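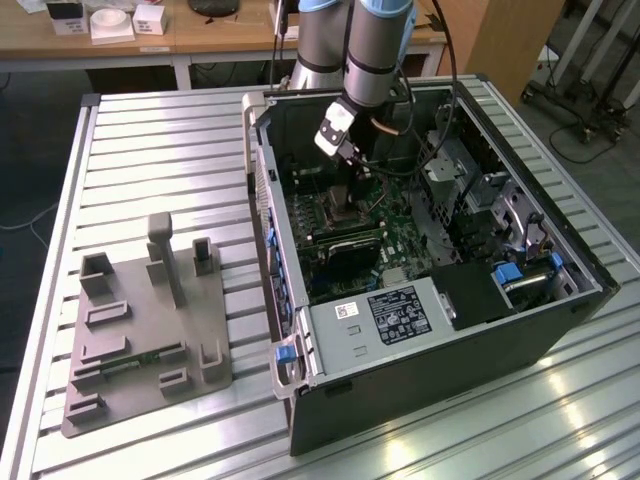 *An arm works over an opened desktop tower, with the motherboard facing up. To its left is the gray 3D-printed plate that holds parts.*

# The Bench at Drultby

**Teaching an arm to take computers apart has changed the day for the people who used to do all of it by hand**

January 26, 2026

The computers arrive at Drultby on pallets, wrapped in plastic film, usually from offices that have replaced everything at once. Most are black desktop towers a few models out of date. For years the job was the same for every one of them. You put the tower on its side, took the panel off, pulled the memory and the cards, and passed the rest down to the scrap cages. A person with a good pair of hands could do it without thinking, and by mid-afternoon most people were doing it that way.

Last April the refurbishing shop, which is run by a firm called Brava, put in its first robot bench. Staff call it the bench, never the robot. The arm hangs over a table made of aluminum slats, and the computer lies flat beneath it, open side up. Next to the computer is a printed plate with rails, posts and slots of different shapes. A thin circuit board can sit between two of the rails.

The plate gets more talk on the floor than the arm does. It was drawn up by two of the technicians with a supplier, Usuga, and it has been reprinted many times. The early ones had slots that were too tight. A person putting a part in a tight slot wiggles it a little. The arm pushed straight down and stopped with a fault, and someone had to walk over and clear it.

## Who walks over

Clearing faults is now a job. There are 2 technicians assigned to the bench on each shift, and neither of them spends much time with a screwdriver. They load the towers, watch the first moves on any model the system hasn't handled before, and decide what to do when something is stuck. Both came off the hand line, where they had pulled parts for years.

The work pays a grade higher. It also means more standing still. One technician on the early shift said the first month was harder than the old job, "because my hands had nothing to do and I still went home tired." She has gotten used to it. She said what she misses is the talking. On the hand line you stood across from somebody. At the bench you face a screen, and your partner is usually at the other end of the table with a tower that won't open.

Her wrists are better, though. She brought that up twice.

## Where the arm is slow

Brava does not claim the bench is fast. In a trial last fall it was given 300 towers, and it got through 298 of them with the parts removed and undamaged. The other 2 had bent clips and went to the hand line. Each tower took longer than a practiced person would need.

The shop's reasons for keeping it have more to do with damage. Graphics cards and memory are what the resale customers want, and a cracked slot or a bent pin turns a good part into scrap. The hand line's losses went up toward the end of a shift. The bench's losses don't follow the clock.

Cables are still the weak point. Drive cages come in every layout the manufacturers could think of, and a bundle of thin wires down the side of a case never lies the same way twice. For now, people deal with the wiring by hand before or after the arm has its turn. Power supplies are left to people too.

## The rest of the floor

Drultby employs 84 people, and the number hasn't changed since the bench arrived. Management says it won't go down on account of this project. Opinions on the floor are mixed – several of the longer-serving workers pointed out that it didn't have to go down for their jobs to be different in five years, and that no one has promised anything about hiring when people retire.

A sister site at Zosbridge is due to get a bench of its own this year. Four workers from there have already spent a week at Drultby learning to load towers and read the fault screen. They also asked for copies of the plate drawings, including the ones that failed.

The hand line runs along the far wall, shorter than it used to be. It takes laptops, all-in-ones and anything with a broken case. Workers can ask to rotate between the line and the bench every few weeks, and so far more of them have asked to go to the bench than to come back from it. The technician from the early shift has put her name down for a month on laptops.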